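November, gripper bench, late afternoon

Second round with the Plelska fingers. Dennis had them on the arm before lunch and I got the recipe loaded around 2, so we had a decent stretch before Leonie needed the cell back. Same task as with the Kanano set: come down into an open PC tower, get hold of a circuit card by its edge, lift, put it back. The Kanano fingers are still my baseline and I like them, but wow are they fat once you're inside a chassis!

First thing I noticed is how much easier it is to line up. With the Kanano pair I was always jogging sideways to keep the outer arms off the case wall, and then losing the angle on the card. Today I got a clean approach on the first program and only touched the wrist rotation once — I did slow everything down to be safe, and Renato teased me about it.

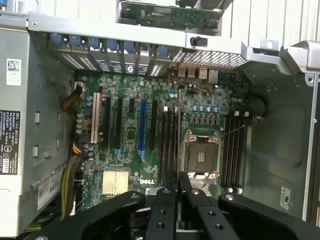

Do the narrow fingers need a lower grip force than the wide ones? They do: I dropped the setting from 200 to 133 on the controller's scale and the card still came up without slipping.

That's the raw number off the pendant, by the way, so don't compare it with Volker's sheet, he converts his. I want to go lower next time, but the controller gets jumpy down there and I'd like Lungile to look at the gains first (she tuned the last set and knows where it misbehaves).

Wrist camera is fine for the coarse approach. For the last bit I don't love it, the fingers take up a lot of the view and the edge of a card is a very thin thing to aim at. Raju wants nearly 1,000 for their side-mounted one, so I'm going to try a bracket and one of our spares before I ask for money.

Still open: check the bolts on the finger faces after a longer run, redo the tool offset (I typed it in by hand, sorry), and send Siveston the old pads back. Dennis has the box.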